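April, late evening, tea gone cold beside me

I finally got the sweet peas in today, and my back is letting me know it! Riet Maes came by after lunch with the seed she'd been saving in an old envelope, and we stood in the yard talking so long that the sun had gone off the bed before we'd put in a single one. She soaks hers overnight and I never have, and we went back and forth on it very happily (she was mostly right, as she usually is). In the end we did one row her way and one mine, with the old bean poles along the fence for them to climb.

Then Godelieve Kramer called about the choir supper. There will be 55 of us this year, and she wants me to make the potato salad again, the one with the dill and the little pickles. I said yes before I'd thought it through, and now I'm sitting here wondering where I'll find a bowl big enough. I might borrow one from Roos, who has never thrown out a dish in her life, bless her.

It was such a soft evening that I left the kitchen window open right through the washing up, and I could hear the blackbird going on and on from the neighbor's chimney. 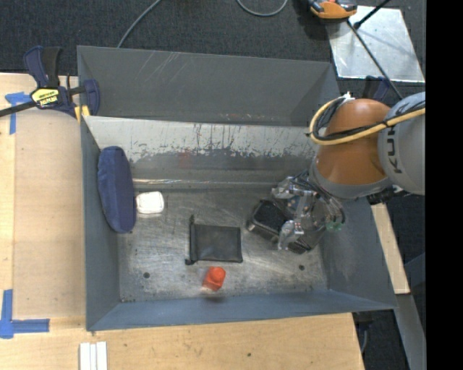

I do hope he's there again tomorrow, and I must remember to call Roos before she goes out to the market.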